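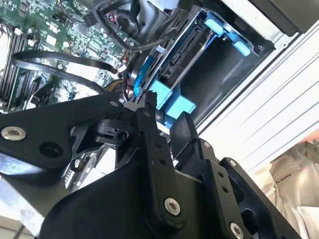

Wrist camera view, gripper over the lower tab block of the blue caddy.

Gripper slips off drive caddy tab, only on the real case
Posted by Nazanin Esfahani in Student projects

I am on the Soltcombe college robotics project. Our task for the spring assessment is to take a hard drive out of an open desktop case with an arm, drive still in its plastic caddy, and put it in a tray. We are using a two-finger gripper with the camera on the wrist. Control is position only, no force sensing at the fingers.

On the bench, with a spare caddy held in a vice, the pull succeeds in 85 of 100 attempts. In the case it does not get past 10 in 100. The failure is nearly always the same: the fingers close on the big blue tab block at the lower end of the caddy, the wrist starts to withdraw, and the grip slides off. The caddy stays where it was.

What I have tried so far:
Closing force up one step at a time to the limit in the driver. No change.
Slower withdrawal, down to 5 mm per second. Slightly worse, if anything.
Rubber sleeve on one finger. It peeled off against the chassis wall.

The approach pose comes from the wrist camera and looks right to me. The case is lying on its side with the motherboard facing up. The drive sits at an angle in the camera view and the black data and power connector is facing us. I would prefer not to change the fingers, as the parts list has to be frozen in January.

Is this a grip problem or a path problem?

Aoi Kobori
Path problem, I think, but there are two things in your post to separate.

First, the bench test does not measure what you want. A caddy in a vice has whatever resistance the vice gives it. A caddy in a bay has rails, and rails will tolerate very little angle before the plastic binds. If your withdrawal direction is a few degrees off the rail axis, the load at the tab climbs quickly and a position controller will carry on pulling until something gives. In your case that is the grip. Going slower does not help because binding of this sort does not depend much on speed.

Second, look at where the release tabs are. There are two light-blue ones at the upper right of the caddy in your picture, at the other end from the block your fingers are going for. On most caddies of this style those have to be squeezed together before the catches let go. If you are pulling on the lower block with the catches still engaged, no amount of closing force will fix it. Check by hand: power off, pull the lower block only, and see if the drive moves at all. If it doesn't, your 10 in 100 are probably runs where the caddy had not been pushed fully home at reset.

For the axis, I would teach it by hand. Slide the caddy out manually, put the gripper on it at two points along the travel, record both poses and use the line between them. Do not take it from the edges of the chassis wall. Metal with ribs and folds gives an edge detector plenty to lock on to, and bright reflections on it make that worse.

Also check that your two cables are off before the pull. You don't mention it. A SATA plug left in the drive will hold it quite well enough to beat a bare metal finger on smooth plastic.

Banafsheh Shokri
had the same with our Roller arm last year, put grip tape on the fingers and it was fine. ours was a different case though

Simin Dehghan
Agree with Aoi on the catches. Some additions on the gripper side.

Your left finger is a long slotted bar and the right one sits a little lower. If that offset is there at full closure and is not just the viewing angle, you are applying a couple to the block as well as a squeeze, and the caddy will try to rotate in the bay. Close on a flat gauge piece and measure the step between the tips. We shimmed ours at the mounting screw, and a shim should not count as a parts list change – ask whoever marks it.

If the catches do need squeezing, regrasp on the two upper tabs and close until they stop. Log finger position at that point. It tells you whether the catches went in, which partly makes up for having no force reading.

Keep the black flat cable that loops over the board out of the approach volume as well. A low swing of the wrist could hook it. The Arnotlow team added a fixed waypoint straight above the bay and only moved sideways at that height.

Nazanin Esfahani
Did the hand test. Pulling the lower block alone, the drive does not move. Cables were already being removed at reset, I should have said. Step between the tips still to be measured. I will redo the grasp on the upper tabs and post the new count.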